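Skamley Shared Workshop
Print this page | E-mail this page
Posted 2021-12-02 by Skamley Evening Classes

We use cookies to remember your reading position. By continuing you accept this.

HANDOUT 6: GETTING THE ARM TO DO DISHES

Before you start, have Handout 5 done. If your gripper still opens when you tell it to close, swap the sign in your config file and come back. I'll wait. Everybody does this once, and the people who do it twice tend to blame the servo.

Tonight's job is the rack task. We have a bench, a wire dish rack, and crockery from the thrift store bin. The arm has to pick up a dish, put it in the rack and let go of it. The third step is where most of the crockery budget went in October.

1. Why dishes

Blocks are too easy. A block has flat sides and forgives you. A plate is thin from one direction and enormous from the other, and the fingers have to arrive along the thin one. A mug has a handle, and the handle is always somewhere else. A rack is mostly holes, so a depth sensor will happily report that it's the table.

2. What the wrist sees

Your policy gets the wrist view and the joint angles. It does not get your opinion. Before you write any code, look at a few wrist views and ask whether you could do the job yourself from that.

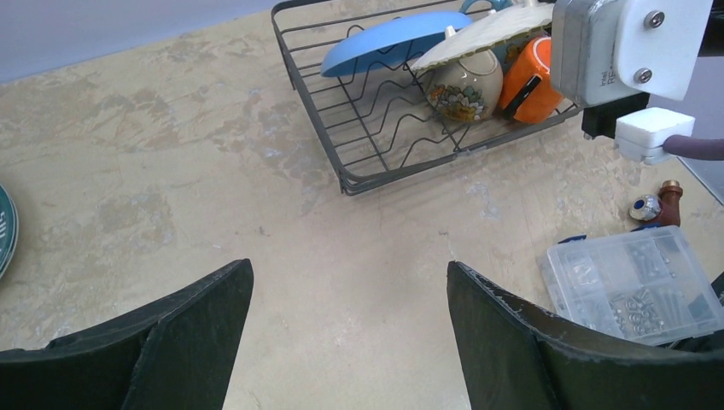 Lý asks whether it wouldn't be simpler to bolt one camera to the ceiling and be done, given that a ceiling camera never gets in its own way. Fair point, and you're welcome to try it as your project. The trouble comes in the last inch, when the arm is between the ceiling and the plate and your camera has a lovely view of an elbow. Use both if you have the ports. Calibrate both if you have the patience.

Notice how much of a wrist view is finger. This is useful. The fingers sit in the same place every time, so you can mask them, or use them as a ruler once you know the gap. Measure that gap with calipers. The number in the print file is what the designer hoped for.

3. Setting up the bench

Clamp the base. Then try to rock it, and clamp it again.

Put the rack where the arm can reach the far side without going fully straight. An arm at full stretch is weak and wobbly, and it picks that moment to hold a plate. The walls are a hard limit, so enter them in the Cilero config as planes, with a margin. The default margin is zero, for reasons best known to whoever wrote it. 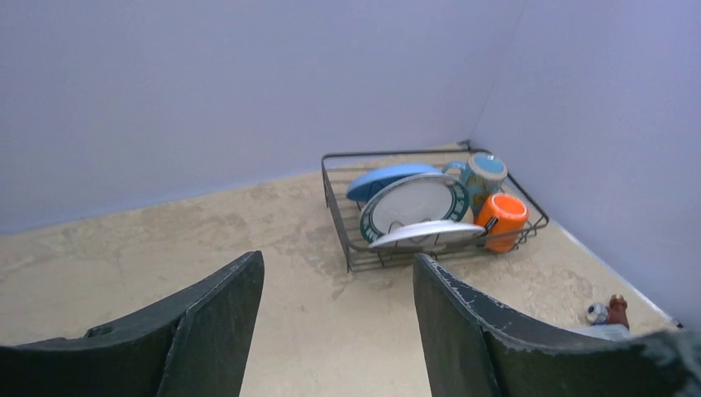
Photo: Skamley Workshop / Jimero build log

Set the speed limit to the lowest value for the first hour. You'll find it boring. Boring is the speed at which you can reach the stop button.

4. Recording runs

Drive the arm by hand with the leader, one dish per run. Start each run from the home pose. Stop recording after the fingers are clear of the rack, and don't stop when the dish touches the wire, or the arm will learn to arrive and then stand there holding on, like a guest at a party.

Aim for around 400 runs. The best set we have so far is 751, and 2 of those turned out to be me moving the rack with the recorder on. Check your files.

Change the order of the dishes as you go. If the blue plate always goes in first, you have taught the arm a recipe. Vary the angles too, and overlap things now and then. Real racks are a mess, and a policy that has only met tidy ones will sulk. 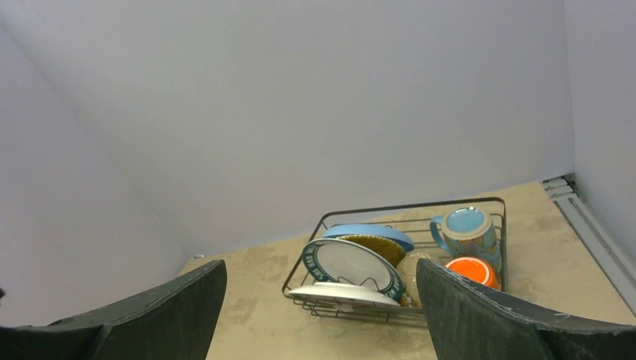 Fig. 3. Rack with plates to the left, mug and orange bowl to the right.

5. Known headaches

Clear glass. Depth reads straight through it. Record extra glass runs, go in slowly, and keep a dustpan near the bench.

Saucers lying low. The fingers can't get under the edge. Tip it against something first, or leave it for last and call it future work.

Worn finger edges. Scuffs are fine. Replace the pads when dishes begin to slide, and write the date on the new ones.

6. For next time

Bring your run folder on a stick, named with your Jimero bench number. "final_new_REAL" is taken. Also bring one dish you don't mind losing.

Reading: Handout 5 again, the part on joint limits.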